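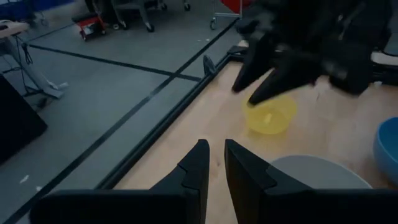
Food Hygiene for Small Kitchens
Handout 3: Work surfaces and cross-contamination

Tutor: Gilang Chin
October 7, 2024

Please read this before the practical. It covers pages 140 to 148 of the course reader. Allergens are in Handout 4.

1. What we mean by cross-contamination

Cross-contamination is the movement of bacteria, allergens or chemicals from one thing to another. There are two kinds. Direct contamination is when raw food touches ready-to-eat food, for instance chicken juice dripping on to a salad in the fridge. Indirect contamination goes by way of something else: a knife, a cloth, a worktop, a hand.

Most of the mistakes we see in coursework are of the indirect kind. Cloths are the usual problem.

2. Cleaning and disinfecting

These are separate jobs. Cleaning removes grease, crumbs and dirt. Disinfecting brings bacteria down to a safe level. Disinfectant does not work well on a dirty surface, so the order matters.

Clear the surface.
Wash with hot water and detergent.
Rinse.
Apply disinfectant and leave it for the contact time on the label.
Rinse again if the label says so.
Air dry, or use disposable paper.

Contact time is the part people skip. If you spray and wipe straight away, you have only cleaned.

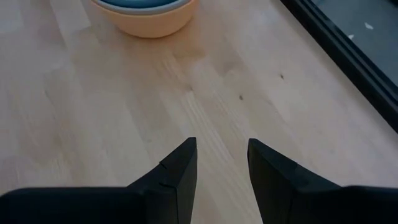 3. Choosing a surface

Stainless steel is easy to clean and does not soak anything up. Plastic boards are cheap and can be colour coded, but they should be replaced once they are deeply scored. Wood is allowed if it is smooth, sound and kept in good repair. Check the joints, where food can collect, and never leave wood soaking in the sink. Re-oil with a food-safe oil when the surface starts to look dull.

4. Case for discussion

Bistora is a café with one preparation table. Teguh Teoh opens up, slices raw bacon on the table, wipes it down with a damp cloth and then makes sandwiches in the same place. The cloth goes back on the tap.

Write down each point where bacteria could be passed on, and what he should have done. Half a page is enough.

5. Before the practical

Bring an apron and tie back long hair. Remove rings and watches. Tell me beforehand if you have had an upset stomach in the last 48 hours, as you will need to take the later session.

Answers to the case go in the tray outside room 472.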